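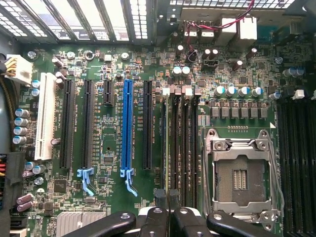
Inside the case: green board, expansion slots and rear slot covers

Refurbished desktop tower, case open for upgrade

Stock number 513
Sold by Grirkia, Unit 12, Furkholm
Condition: used, tested, no drives fitted
Warranty: 44 days, return to shop
Availability: in stock at Furkholm, collection or courier

Overview

A full-size desktop tower taken from an office clearance and sold as a base for your own build. It comes with the case, main board, processor, cooler, power supply and cables. You add a hard drive or SSD, and whatever cards you want to use.

This batch came from the Iltirance office in Thammasiri, where the machines were used for drawing and accounts work. We have sold towers from the same batch to a sign maker, two schools and several people who run older cards that newer boards no longer take. The main reason to buy one is the slots. There is a proper PCI slot on the board as well as the PCI Express ones, so an old sound card, serial card or capture card can go in beside something more recent.

Expansion slots

The white slot is PCI and is printed SLOT1 PCI on the board. Most of the others are long black slots, with one short black x1 slot among them. The bright blue one is the x16 PCI Express slot and should be your first choice for a graphics card.

The blue slot and one of the long black slots have a light-blue clip at the end. Push the lever away from the slot before you pull a card out. These clips do snap if forced, and we can't supply them separately.

The slots are close together. A graphics card with a thick cooler will cover the slot next to it, so work out what you need to fit before ordering. Janaka Talukder at the Furkholm counter will check card lengths for you if you bring the card in or send the model number.

Slot covers

The rear covers are perforated metal, one to each position. Take off only the ones you need and keep them. If you remove a card later, put the cover back, otherwise air gets drawn in at the back and the front of the case runs warmer than it should.

Power

The board takes the large main power connector and a separate eight-pin connector with yellow and black wires. Both must be plugged in or the machine won't start. Check them first if you get no picture after moving the tower — the eight-pin plug is stiff, and it is easy to leave it half in after working in the case.

The power supply fitted is the one that came with the machine. It is fine for the board, two drives and a modest graphics card. For a card that needs its own power lead, please ask us before you buy. We can fit a larger supply at the time of sale, and the work is charged at the normal bench rate.

What we do before sale

Each tower is blown out, the old heat paste is cleaned off and replaced, and the board battery is changed. Memory is tested overnight. We then run the machine from a bench drive for four hours with a card in the blue slot. We look over the capacitors by eye and reject any board with a swollen or leaking one.

We don't repaint cases. Expect light scratches on the side panel and the marks left by asset labels.

Fitting a card

1. Shut down, switch off at the wall and pull out the power lead.
2. Lay the tower on its side and take off the side panel.
3. Touch bare metal on the case before handling the board or card.
4. Remove the slot cover in line with the slot you are using.
5. Press the card in evenly until it sits level, then fix the bracket.
6. Move loose wires clear of any fan before closing up.

Leave the round screws on the board itself alone. They hold it to the case and do not need to come out for any upgrade listed on this page.

Not included

Monitor, keyboard, mouse, drives, operating system and graphics card. A mains lead is supplied. Drive screws are available at the counter.

Delivery and returns

Courier delivery is next working day for orders placed before 2 pm. Towers go out double boxed with foam at both ends. Keep the boxes for the length of the warranty, as we can't accept a return sent in thin packing. Heavy graphics cards are packed separately and should be taken out again before the tower is posted anywhere.

Returns are handled by Anoma Pramanik. Quote the stock number and say what the machine does when you switch it on, including any beeps.

Buying more than one

Orders over 2,000 before delivery get free carriage and a spare power supply. We expect another load from Thammasiri in May, though those may have a different board, so anyone matching existing machines should order from this batch.

Page last changed Thursday, March 10, 2022

See also
Graphics cards, tested
PCI serial and parallel cards
Power supplies
Case screws and slot covers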